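Galel: a table of stall games and the rules people swear they have

Galel is a table of stall games: the sort played at school fairs, chapel fundraisers, street parties and the damp end of agricultural shows. Each row is one game as it was run by one stallholder in one place. There are 241 rows. If you came for the statistics of human joy, there is a column called "prize_given" and it mostly says "lolly".

The table was put together because Zahira Ong wanted to settle an argument over whether a hoop that lands on the bottle but leans on the table counts. It remains unsettled. The table grew anyway.

What is in the package

games.csv – the main table, 19 columns, one row per game
rules_text – a folder of plain text files, one per game, holding the rules as told to us
glossary.txt – local names for things, including eleven words for the line you are not meant to step over
changes.txt – what we altered and when we regretted it

Everything is UTF-8. Line endings are Unix ones except in changes.txt, which Armindo edits on his own machine and in his own way.

Where the games come from

The rows come from three places. The largest share was collected by talking to people while they were standing behind a stall, which is a bad moment to ask anyone anything. A smaller share came in by post or email after Glória Garcia put a note in a parish newsletter. The rest were copied from rule sheets, most of them handwritten, one of them on the back of a seed catalogue.

We did not collect from travelling funfairs. Their games are run as a business and the people running them were, reasonably, not keen to explain the finer points to somebody with a clipboard.

Categories

Every game has one value in the column "family". The values are throw, roll, hook, guess, draw, balance and water. Games that fit two families were put in the one the stallholder used when shouting.

"Throw" is the biggest and the least interesting. "Guess" covers the weight of the cake, the name of the bear and the number of sweets in the jar. "Draw" is tombolas and lucky dips, and takes in a raffle that its organiser insisted was a tombola. "Balance" has four rows, all with eggs.

"Water" is anything where a player may reasonably expect a wet sleeve. It is the family where the rules vary most for the least reason. Whether you may use both hands, whether you may lean, whether a catch that falls off on the way up is a catch: every village has a firm view and has never heard of any other.

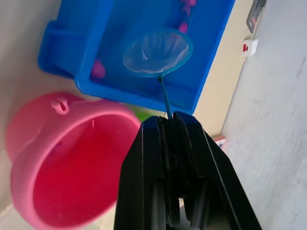
Family: water. Net and tray.

The main columns

game_id – a number. It means nothing. Gaps are rows we took out.

name_local – what the stallholder calls it. Spelling kept, including "Hoopler", which appears in two unrelated counties and may yet turn out to be correct.

name_common – what we call it. Judite Coelho chose these. Complaints about "Wet Pick" have been received and read.

family – see the section before this one.

turns_per_go – how many tries you get. "Until they stop crying" was recorded as missing.

price – in the currency of the place, per go. Known for 155 rows. The others were free, or paid for with tokens, or the person had gone for a cup of tea.

min_age and max_age – stated ages. Max_age is nearly always blank. It is filled in for one bouncy thing that should never have been in the table and is there now for good.

line_distance – in centimetres, from the line to the target. Where there were two lines, one for grown-ups and one for children, this is the grown-up line, and the other goes in line_distance_small. If the stallholder measured in paces we asked them to pace it out and used a tape.

prize_rule – one of every_go, on_win, best_of_day, none. Every_go is the kindest and the most expensive to run.

prize_given – free text.

disputed – yes or no. See the next section, which is the reason anybody downloads this.

teller – a code for the person who told us the rules. The key to the codes is not in the package and will not be.

The remaining columns cover shelter, lighting, surface, whether there was a queue rope, and other matters that Judite felt strongly about in the first year.

Disputed rules

A rule is marked as disputed if two people running the same stall gave different answers to the same question on the same afternoon. There are 30 such rows. We took the first answer for the main columns and put the second in the rules_text file under the heading SECOND VIEW. In a handful of files there is also a THIRD VIEW, usually from a passing relative.

The commonest dispute is over ties. Most stalls have no rule for a tie until they get one, at which point a rule is made up and is then said to have been in force since before the war. The next most common is over whether the helper may have a go. Practice differs, and the helpers have plainly noticed.

Please do not treat "disputed = no" as meaning that everyone agreed. For single-handed stalls it means there was one person there and they agreed with themselves. You can pick those rows out by looking for staff_count = 1.

How the text was written down

Rules were taken down by hand and typed up the same evening where possible. We kept the teller's wording, with the names of children removed and swearing swapped for "[strong view]". Leonilde Louro checked each typed file against the notes. Where the notes could not be read she wrote "[unclear]" and did not guess, a habit the rest of us took up late and with bad grace.

Rules told to us in Portuguese or Galician were typed up in the language they were told in, and then put into English in the same file under a line of equals signs. The English is plain and sometimes flat. The originals are funnier. There is one told in Swedish, from a midsummer fair at a place called Ljungberg, and its English half was done by a neighbour with a dictionary. Go gently with it.

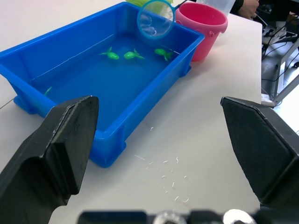 Line breaks in the text files follow the teller's pauses, more or less, so do not read anything into short lines. If your tool joins them up it will do no harm.

We tried at one point to give every rule a tidy form: who plays, what they do, when they win. It worked for throwing and fell to bits on guessing, where half the rules concern what happens if the cake is cut before the winner has been found. The attempt is still in the package as rules_tidy_old.csv. It covers throw and roll only, it is out of date, and we keep it because Armindo Valente did a lot of typing.

Known problems

The table leans hard towards summer. Winter fairs are held indoors, run shorter, and take place when none of us felt like driving. March is in there once, for a pancake event with a side stall.

Several well-loved games are missing. There is no welly throwing, since we could not agree whether a field with a boot in it is a stall. There is no dog show.

Distances before the second release were rounded to the nearest ten centimetres by a spreadsheet that thought it was being helpful. We have put back the ones we had notes for. The others are flagged in the column rounded.

The two rows named "Erketti" are not the same game. One is a rolling game with walnuts. The other is a throwing game named after the person who first ran it, who had taken the name from the walnut game by mistake.

The row called Malus is an apple game from a cider fair and has the longest rules file in the package by a wide margin. Part of it is a recipe. We asked whether the recipe was a rule and were told to leave it in.

What it is good for

People have used Galel to plan fairs, to write to the local paper, and to build a small quiz. One school used the turns and price columns to teach averages, and wrote to say that the pupils had spotted two mistakes. Both are fixed and the pupils are thanked in changes.txt under their class name.

It is not good for working out what games are "typical" of a country. The places were chosen by who had a car and who had a cousin. If you find that hoopla is strikingly popular in one valley, you have found Glória's family.

It should also not be used to settle a dispute at a live stall. Somebody tried, reading from a phone, and the stallholder's answer is now row 188 under SECOND VIEW.

Sending us a game

One game per message, please. Tell us what it is called where you are, what the player does, what counts as winning, and what happens in a tie. The place can be as vague as you like. Distances in paces are welcome if you also tell us how tall you are.

We do not take games remembered from childhood unless they are still being run. This rule was brought in after a long weekend with the inbox and it is the only one that all five of us support.

Changes are made in batches, normally after the summer. Removed rows stay removed, and their numbers are not used again, apart from 62, which was used again.

Who did it

Zahira Ong (collecting, the original argument), Judite Coelho (columns, names), Glória Garcia (post and newsletters), Leonilde Louro (checking), Armindo Valente (typing, line endings).

Terms

Use it as you like, including for money, and say where you got it. If you print the rules files, keep the SECOND VIEW parts in. We promised the tellers we would, and two of them have asked to see proof.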